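What I Saw at the Robot Open Day (and What I Didn't)
For readers aged 8 to 12

Grown-ups love to say that robots are about to do all the boring jobs. They said it when your grandparents were small, too. So when the Nisico workshop in Brurkeck opened its doors one Monday in October, I went along with a notebook and a bad attitude. I wanted to know what a robot can do on an ordinary day with ordinary things, when there isn't any exciting music playing.

There was a bit of exciting music at the start. After that it was mostly pasta.

The job

The job on show was putting groceries on a shelf. You have probably done it yourself after a big shop. You take the packet out of the bag, find a gap, and put the packet in the gap. You don't think about it. You might be arguing with your brother at the same time.

A robot has to have every bit of that worked out. Where is the packet? Which way is it facing? Where can I grab it? How hard should I squeeze? Where is the gap, and will the packet fit if I come at it from this side? Get one of those wrong and you have rigatoni on the floor.

The robot at Nisico has an arm that bends in several places, a bit like yours but with more elbows. On the end is a gripper. A gripper is the robot's hand, but don't picture a hand. This one has two stiff fingers that open and close like tongs. It has no thumb, no palm and no fingernails to get under a lid.

It also has a small camera near the gripper, down at the wrist. Imagine if you had an eye on your wrist. You would be terrific at finding things under the couch, but you would see only what your arm was pointing at, and anything you picked up would fill most of your view.
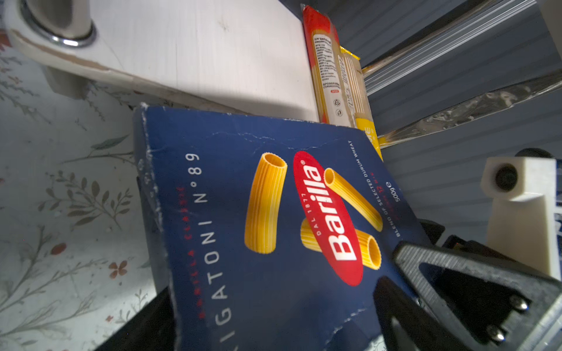 Close-up work with pasta boxes, seen from the robot's wrist

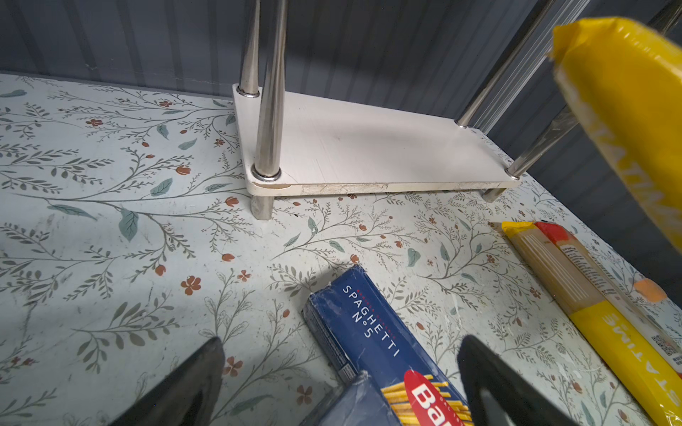 Why pasta?

I asked one of the engineers why they didn't pick something harder, like eggs. She said pasta is harder than it looks, and I wrote that down so I could check whether it was true. I think it is, mostly.

A cardboard box has flat sides, so two flat fingers can get a good hold. Squeeze it too hard, though, and it bends. A plastic packet has no flat sides at all. The pasta inside can slide about, the wrapping crinkles, and shiny plastic bounces light back at the camera. Long packets can also tip or swing if you pick them up near one end. Try it at home with a packet of spaghetti. Hold it by the very tip using two fingers and see how long you last.

Then there is the writing. You can read a label upside down if you have to, and you know a box of spaghetti is still a box of spaghetti when it's lying on its side. A computer has to be taught that. One way to do it is to show it a huge number of pictures of things at funny angles until it gets better at guessing. Guessing is the right word, by the way. People say a robot "knows" what it is holding. What it has is a very good guess, and some guesses are wrong.

Does the robot think?

The sign on the wall said "Meet our thinking robot!" I don't care for that sign.

The robot's program takes in what the camera sees, and numbers that tell it how its joints are bent. It uses those to choose the next small movement, then it looks again and chooses another one. It does this over and over, very quickly. That is clever engineering. But the robot doesn't like pasta, doesn't know what dinner is, and wouldn't be bothered if you swapped the boxes for bricks. When somebody tells you a machine is thinking, ask them what they mean. If they can tell you, good. If they just say "artificial intelligence" again in a louder voice, write that down too.

The big number

Every open day has a big number. At this one it was on a poster by the door: 870 tries, 821 successes.

That sounds wonderful, and it might be. Let's do what the poster was hoping we wouldn't do, and take one away from the other. 870 take away 821 is 49. So there were 49 times when it didn't work.

Is 49 a lot? It depends what happened. If the robot put a box down slightly crooked, who cares? If it crushed the box, the shop would care. If it knocked over the whole shelf, everybody would care. The poster didn't say which, and it didn't say what counted as a success either. Maybe a person set the packets up neatly before each try. Maybe the tries all used the same shelf. When I asked, I was told those were great questions. That is something people say when they would like a moment to find the answer.

I did get part of an answer later on. A success meant the item was on the shelf and had stayed there after the gripper let go. Fair enough. I still think it should be on the poster.

Who was helping?

Here is my best tip for watching any robot demonstration: don't look only at the robot. Look at the people standing beside it.

At Brurkeck there were 2 of them the whole time. One sat at a computer. The other stood near a big red button, which stops everything straight away if something goes wrong. I was glad to see the button. A moving arm is heavy and it can't tell that your fingers are in the way, so visitors had to stay behind a yellow line taped to the floor. Stay behind the line, even if your friend says it's fine.

But if a machine needs two people to look after it while it tidies a shelf, then it isn't saving anyone much work yet. The engineers were quite open about that. This is research, they said, and the shelf is for practice. I liked them better than their sign.

Will a robot tidy your kitchen?

Not soon, I reckon. Your kitchen is much trickier than a workshop. The cupboard door swings shut on you. Somebody has left half a lemon in the wrong place. The cat comes in. You buy a brand of rice the robot has never met, and you put it behind the flour, where no camera can see it.

Could it happen one day? It could. I've been wrong before. I once told my whole family that nobody would want a phone with a camera in it.

Questions to take with you

If your school goes to Finenley in the holidays, where the Melnychuk arm will be on show, you could take these along and try them out:

How many times did it fail, and what did failing look like?
Is a person steering it right now, or is it moving by itself?
Has it ever seen these objects before today?
Could I choose what it picks up next?
What happens if you move the shelf a little to the left?

The last one is my favourite. Ask it politely, then watch the faces of the people at the computer. If they grin and say "let's find out", you've come to a good open day.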